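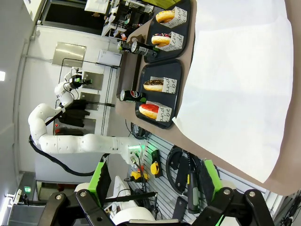 Kitchen & Counter > Small Appliances & Gadgets > Serving and Entertaining

Getting Good Work Out of the Plirnura Serving Arms

Print this page | E-mail this page

The Plirnura kit is a pair of arms that mount at a table and move food and drinks from one place to another. You can buy it outright or rent it by the month through Riquelme, the dealer in Ratby. The rental needs a $1,000 deposit, and you get that back if the arms go back clean and with all their bolts. We have been using it for snack tables at Stovville, mostly donuts and soft drinks. The manual is 64 pages long and covers the wiring very well. It says almost nothing about food, so these are our own notes.

Table and height

Use a long table with a plain, flat top. The arms don't mind a seam in the tabletop, but a can set down on one will tip. Ours stands 29 inches high. We tried a folding table first and went back to the heavy one after the first afternoon, when a fast move by one arm set the whole thing rocking.

Level the table before you set the positions. If you move it afterward, even a little, set them again. Masking tape on the floor at each leg saves a lot of time here.

Trays

Pick trays with a low rim. A tall rim gets in the way of the fingers when they come down beside something small. Black or brown plastic cafeteria trays are cheap and do fine. Shiny ones are more of a nuisance, and under a strong ceiling light we had more missed pickups with them than with dull ones. Turning the tray a few degrees sometimes cures it.

Put drinks on one side and donuts on the other. Leave a good hand's width between them. It looks sparse to a person, and people will keep wanting to fill the gap, but the gripper needs room to open.

A small square of rubber shelf liner under each tray stops it from creeping. Rinse the squares now and then, as sugar makes them slick.

Donuts

Use paper sleeves. This is the most useful thing we learned. Bare donuts get squeezed, and icing ends up on the fingers and then on everything else. A sleeve gives the arm something dry to hold and gives the guest something dry to hold too. Buy the stiff kind that stands open without help. The thin ones fold flat when the arm touches them.

Plain glazed donuts are the easiest. Filled ones need a lighter grip setting, and we lost several before we found it. Anything with sprinkles will shed, so spread a large sheet of white paper at that end of the table and fold the whole mess up at the end. Let the paper lie as flat as you can get it. A curled corner will catch on a finger sooner or later.

If icing is fresh, give it 15 minutes in a cool room before it goes anywhere near the table.

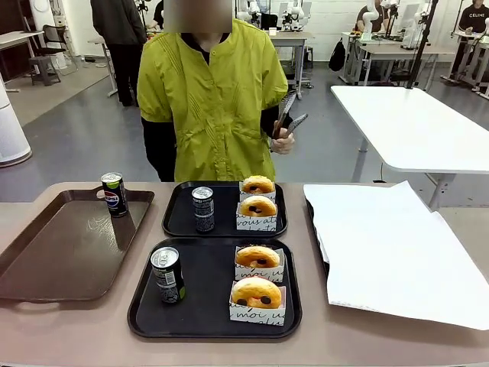
Gaëtan Marchal wrote in to ask why anyone would pay for two arms when a person with a pair of tongs can fill a tray in less time. He runs the numbers by the hour and says the kit loses every time. For one tray, he is right. We load by hand ourselves, and we keep tongs on the table all day. The arms earn their rent in the long slow stretch after the rush, when someone wants one drink every so often and no one wants to stand there waiting for them.

On the subject of tongs, get slotted ones. Glaze runs off them and they rinse faster. Have a second pair ready for anything with nuts.

Drinks

Slim cans are better than wide ones with this gripper. Stand them upright with space on every side. Dry them before they go out, especially if they have been in ice, or they will slide through the fingers on the way up. A dish towel is enough.

Bottles can go lying down or standing, but choose one way and stay with it. If you lay them down, face all the caps the same direction and keep them away from the table edge. We use a strip of folded paper towel as a stop. Glass we don't do at all.

Open nothing ahead of time. The arms will carry an open can, but they stop short at the end of a move and you will be mopping.

Cables

Run them under the table and tie them there. A slotted wall panel with a few hooks is a good place for the spare coil and the tape measure. Don't tie the cable tight to the arm itself. It needs a loose loop at each joint, and the first sign of trouble is usually a tug you can hear.

Cleaning

Unplug first. Wipe the finger plates with warm water and a drop of dish soap on a cloth, then again with plain water. Go around the bolt heads with a cotton swab. Sugar collects there and sets hard by the next morning. Never spray anything at the gripper. Riquelme will sell you a cleaning kit for $29, which is a bottle, two cloths and a brush, and we can't say it does better than the soap.

Wash the trays as you would any others. Throw the paper out. It isn't worth saving a clean half.

What to wear

Snug sleeves, or long sleeves pushed into the cuff of something else. Loose cuffs drag through icing and can snag on a joint. Tie back long hair and leave lanyards in a drawer. 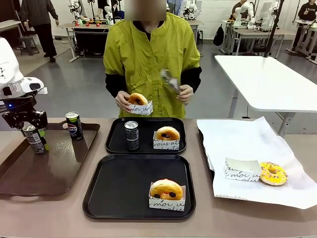

Leave the wrappers out of it, one reader advised after renting the kit for a month in November. Her trouble was with crumpled foil and plastic left on the trays, and the arms kept going for it. She now keeps a small trash can under the table and clears scraps before each round. We tried the same and it helped. Empty paper sleeves are nearly as bad, so take them away along with the rest.

She also asked whether a person can work at the table while the arms are on. The manual allows it in slow mode. We agree on two conditions: one person at a time, and that person stays on the long side, in the middle, where both arms are easy to see. Don't reach across an arm for a donut. Ask it to park, then reach.

Rent or buy

Rent first. A month is long enough to find out if your table and your trays suit it. The purchase price includes setup and one return visit, and the visit is worth having, so save it until you have a list of complaints. Ours was mostly about grip settings, and the technician fixed those in 15 minutes.

Spare finger plates are sold in pairs only. Order a pair when you order the arms. The delivery van from Ratby comes to Stovville in the morning, before 10, and will not leave the box with a neighbor.

Print this page | E-mail this page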